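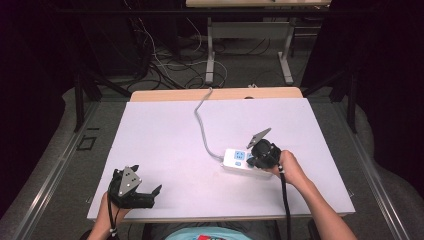

SKAVUTTHORPE, Tuesday, July 9, 2024 – Office furniture rental company Eder today opened bookings for Clarlow, a shared-desk plan for small businesses that have more employees than desks and would prefer to keep it that way. The plan covers tables, chairs, storage and a written agreement on who sits where, which Eder considers the hard part. It also covers electricity. A white power strip lying on a tabletop is a modest object, but in customer interviews it came up more often than chairs, daylight and the coffee combined, usually in a raised voice.

Clarlow is available immediately to businesses with up to 18 employees. Customers rent furniture by the month and can swap any piece twice a year without charge. Each contract begins with a visit from an Eder planner, who measures the room, locates the wall outlets and asks everyone present where they like to sit. The answers are then compared with the room, and a frank conversation follows.

"Small companies come to us and say they want flexibility," said Marcelino Macedo, managing director of Eder. "Then you walk in and every desk has a cardigan on the back of the chair. Those cardigans have been there since the winter. We have a great deal of respect for the cardigan, but it is paying no rent."

The new plan grew out of a trial that began in April at Eder's own branch in Wellitz, where staff gave up their assigned desks and worked from shared tables for the rest of the spring. The company describes the trial as a success, with reservations. The sales team adapted within a week. The accounting team drew up a seating chart on its first morning and has declined to discuss it since.

Several features of Clarlow come straight from Wellitz. Each shared table is assigned its own power supply, with the cable run agreed in advance and written into the floor plan, so that the first person in no longer decides the matter for everybody. Lockers are included at one per employee, including part-time employees, who in many offices have been storing their belongings in a drawer marked "Misc." Tabletops come in white or a light wood finish. Eder tested a dark gray as well and withdrew it after two weeks of remarks about crumbs.

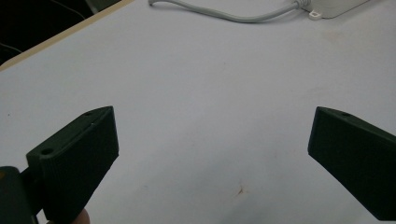
A white tabletop, seen at an angle from above.

Customers may also choose the Clarlow clear-desk clause, a single page that sets out what can be left on a table overnight. The standard version permits a lamp and a telephone. An extended version permits a plant, provided that a named employee is responsible for it. Requests for further exceptions go to the customer's own management, and Eder will not arbitrate. The company did arbitrate during the trial, in a case involving a desk fan, and found it took up most of a Thursday.

"The clause is the part people laugh at when they read it and sign anyway," Macedo said. "One owner asked if we could make it retroactive."

For companies that are not ready to give up assigned desks altogether, Clarlow can be set up as a mixed office, in which up to half the seats stay with particular people. Eder recommends deciding who those people are before the furniture is delivered. Delivery crews have been instructed to put tables where the plan says and to take no instructions from anyone who begins a sentence with "I was just thinking."

Businesses that already rent from Eder can move to the new plan at their next renewal and keep their existing chairs. The company supplies more than 100 offices in and near Skavutthorpe and Wellitz, and it expects most early interest to come from firms whose lease is fixed and whose headcount is growing. Firms with plenty of space are welcome too, although the planner will probably ask what the second meeting room is for.

Monthly prices depend on the number of seats and are given in writing after the planning visit. The visit is free and lasts two hours, or three where there is a mezzanine. The minimum rental period is 3 months. Damage from ordinary use is covered. Damage from moving a table "just a little" with things still on it is covered once.

A showroom with Clarlow tables, lockers and sample floor plans is open on weekdays at the Eder building in Skavutthorpe. Visitors can sit wherever they like.

About Eder
Eder rents desks, tables, chairs and storage to small and mid-sized businesses from its offices in Skavutthorpe and Wellitz. It also buys back used office furniture in good condition, including chairs whose owners insist nothing is wrong with them.

Press contact
Eder press office, Skavutthorpe
Interviews with Marcelino Macedo are available on request, mornings preferred.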